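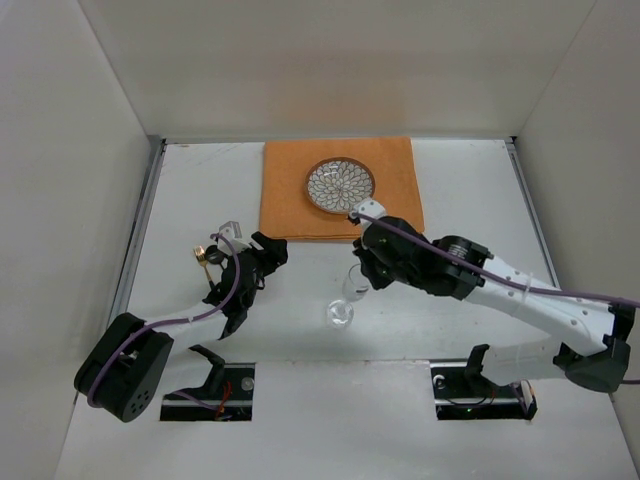
I have put off writing this review for most of a season, partly from busyness and partly because I wanted the table-laying bench to get past its honeymoon with us. We run the dining side of a small banquet hall in Weltham, and the bench is the Dotska two-arm station, which we lease through Bistbridge. It lays one place setting at a time: cloth, plate, cutlery, glass. If you have ever set out a full room before a wedding you'll know why that caught our eye.

Search this site Enter keyword

Let me start with the good, and there is a fair bit of it. The arms are patient with plates. We gave it our flowered ones with the brown rims, which are slippery little devils when your hands are tired, and after the first week we stopped hovering over it like nervous parents. The plate goes on the orange cloth, more or less in the middle, and the crew carries the finished setting out on a tray. Cutlery is slower. Forks and spoons with thin handles lie so flat on the white top that the fingers sometimes need a second try, and I would not choose our skinny gold forks again if I were buying for this bench.

Glasses are where I still hold my breath. The tall stemmed ones can be placed well back, behind the spoon, and that spot suits us because a sleeve is less likely to catch them when the tray gets loaded. We pad the schedule on glass nights all the same. 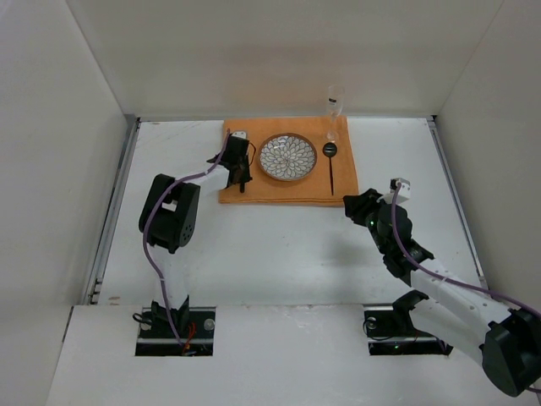
Plate, spoon and flute on the folded orange towel, with the arms at either side.

Now for the people, which is really what I wanted to write about. Our crew used to come in at two in the afternoon and polish, fold and lay until the doors opened, and by the time guests sat down everyone's feet already hurt. These days one person minds the bench and the others do the flowers, the seating cards and a proper sit-down supper of their own. I can't tell you how much nicer the early part of a Tuesday event feels! Nobody lost hours over it, and I made sure of that before I signed anything, but the hours are different. Two of our longest-serving people missed laying tables by hand and told me so plainly, so they still do the head table themselves, start to finish — I think it looks better for it, too.

Minding the bench is also more of a job than the brochure lets on. You straighten the cloth, you put the pieces where the arms can reach them, you wipe the top, and you listen for the odd click. It can be dull, and we swap the post every hour so that it doesn't always land on the youngest. The lease is 958 a month, and setup and training came to another 2427, so a place our size has to think hard. We looked at the smaller Ambaye unit at 800 a month and passed on it over its single arm.

Would I lease it again? Yes, with the slower glass nights figured in and a frank talk with the crew first. I'd ask Bistbridge for a longer training day as well, and for a second cloth clip in the box, as ours went missing in September and we are still folding the edges by hand.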